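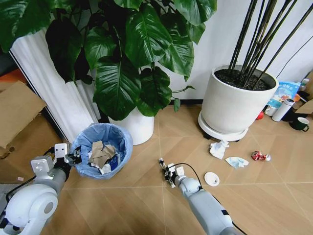

Efren Rivera wrote to us that his peonies have come up green and healthy four springs in a row without a single flower, and that he is ready to dig them out and plant hydrangeas. Please don't dig yet, Efren. Start with the first question.

Home Plants Growing Guides Visit Contact

Peony Questions and Answers
Filed under: Perennials, Growing Guides
Updated June 25, 2020
117 shares

Why won't my peonies bloom?

Most of the time they are planted too deep. The red or pink buds on the root, called eyes, should be no more than two inches below the surface. In heavy clay, go a little shallower. If the eyes are deeper than that, you get leaves every year and no flowers. Mulch counts as depth, so pull it back from the crown before you do anything else.

The next most common cause is shade. A peony planted in full sun may be sitting under a maple ten years later. It needs at least six hours of sun. Too much nitrogen will also give you leaves and no buds, and lawn fertilizer thrown too close to the bed is enough to do it.

If the plant is less than three years old, wait.

Can I lift a plant that's too deep and reset it?

Yes, in the fall, after the leaves start to turn. Dig wide, keep as much root as you can, and set it back at the right height. Firm the soil well and water it in. The plant will settle after watering, so check the depth again the next day. Expect few or no flowers the first spring.

Do peonies need ants to open?

No. The buds give off a sweet sap and the ants come for it. They don't hurt the flower and they don't help it. If you are cutting stems for the house, shake them or dip the heads in cool water first. Don't spray.

My buds turned brown and dried up when they were the size of a pea. What happened?

Usually botrytis, a gray mold that likes a cool, wet May. Cut off the affected stems below the damage and put them in the trash. Don't compost them. In the fall, cut all the stems to the ground and take everything away, including dropped leaves. Plants that are crowded against a fence or each other get it worse. A late freeze can also kill small buds, and in that case the leaves often look fine.

How do I divide an old clump?

Cut the stems back in September or October. Dig the clump and wash the soil off with a hose so you can see the eyes. Leave it in the shade for an hour or two, as fresh roots snap easily. Then cut it with a clean knife into pieces with three to five eyes each and a good length of root. Smaller pieces will grow but take longer to flower.

Afroza Khan asked whether she has to divide hers at all. She doesn't. Peonies can stay where they are for decades. The row along our north drive at Duvberg was planted in 1914 and parts of it have never been moved.

Can I plant a new peony where an old one was?

Better to pick another spot. If you have no choice, dig out the soil to a depth of 18 inches and replace it with soil from another part of the garden.

How do I keep the flowers from falling over?

Put a ring or grid over the plant early, when the shoots are still under a foot tall. Once the flowers are open it's too late to do it neatly. Single and Japanese types mostly stand up without support. The big doubles don't, especially after rain.

When should I cut flowers for a vase?

When the bud feels like a soft marshmallow. Leave at least two sets of leaves on the stem and don't take more than a third of the stems from one plant.

Will they grow in a pot?

For a while. Use a pot at least 18 inches wide and deep, with drainage holes, and keep it outside in winter. They need the cold. They do better in the ground.

When do you ship?

Bare roots go out from mid-September until the ground freezes. We don't ship them in spring. Potted plants are pickup only.

2 comments

Kimutai Tanui: Pulled three inches of bark off mine last fall and got nine flowers this year. First ones since we moved in.

Dinesh Weerasinghe: Does the six hours of sun have to be all at once? Mine get morning and then late afternoon, with the garage in between.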